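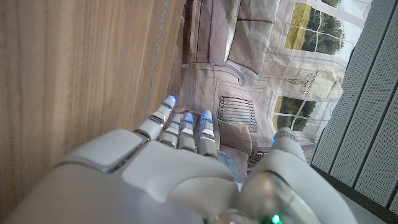
Who can study at Nustine?
Any adult who wants to learn to sew, alter or mend clothes. You need no experience and no machine of your own.

About the school

Nustine Sewing School opened with one evening class and a borrowed cutting table. It was started by Mwanaisha Mwakyusa, a tailor who had spent years doing alterations for bridal shops and kept getting asked to show people how to shorten their own pants. The school moved into its present home on Joshi Street in May 2018.

We teach in small groups. The beginner course is 24 hours long and covers threading, straight seams, zippers, hems and reading a paper pattern. Students finish a lined tote bag and a simple skirt or pair of pajama pants. After that most people go on to Fitting, where they learn to take measurements and change a pattern before cutting into good fabric.

Our teachers

Mwanaisha teaches Fitting and Tailored Jackets. She cuts by hand and will ask you to do the same for your first project.

Archana Rajput teaches the beginner course and the mending workshops. She trained as a pattern maker and joined the school in its second year. Her blouse class runs each October and fills up early, so put your name on the list over the summer if you want a place.

The workroom

There are two rooms. The front one has the sewing machines and sergers, and the back one has the cutting tables, irons and dress forms. Thread, needles and pattern paper are included in the course fee. Fabric is not, but we keep a remnant shelf and you can take what you like from it for practice pieces. Please bring your own fabric scissors if you have a pair you are used to.

Pattern library

Students can borrow from our library of 336 patterns, many of them given by former students. They are filed by garment and then by size. Trace the pattern and return the original within 2 weeks.

Visiting us

The entrance is on the side of the building, next to the parking lot. Ring the bell if the door is locked during class hours. Street parking is free after six. Course dates and fees are listed on the Classes page.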